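Why I still keep a paper address book

My phone died in August with 1,087 contacts in it, and I found out how many phone numbers I know by heart. I know two. One is my own and the other belongs to a pizza place in Jidport that closed.

The backup was on the old desktop, or so I had been telling people for years with great confidence. 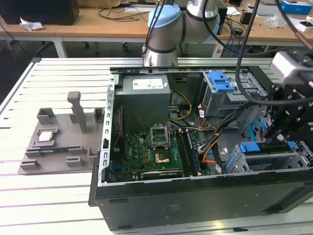

An open tower and a CPU in its tray.

The backup was from a phone I'd owned 11 years earlier. It had my dentist, three people called "Mike work" and a plumber I remember chiefly for his absence.

So I went to the stationery shop and bought an address book, the kind with the little alphabet steps down the side. The woman at the register asked if it was for my mother. Then I had to write to people and ask for their addresses, and everyone assumed I was getting married or selling something. Dymphna Buckley sent hers along with a four-page letter about her knee. Chun-hung Tsai wanted to know what was wrong with email.

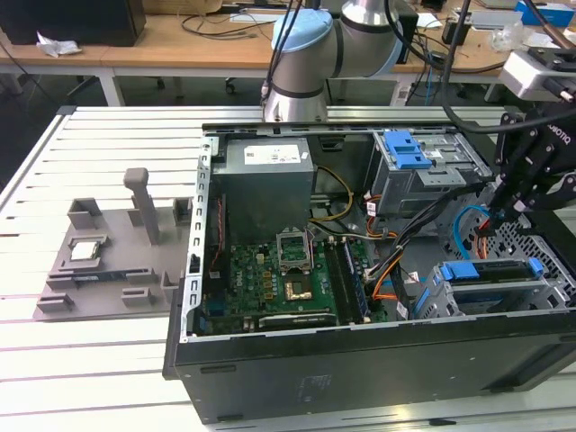 The trouble with ink is that people move. Spyros Omerović has had three addresses since I started, and the O page now looks like a ransom note - I should have used pencil, as his brother Blagoje pointed out, twice, from the house he has lived in for 20 years.

Still, I've mailed more birthday cards this fall than in the whole decade before. Yuzuki's was late, but she got one. I'm up to the letter S and out of stamps.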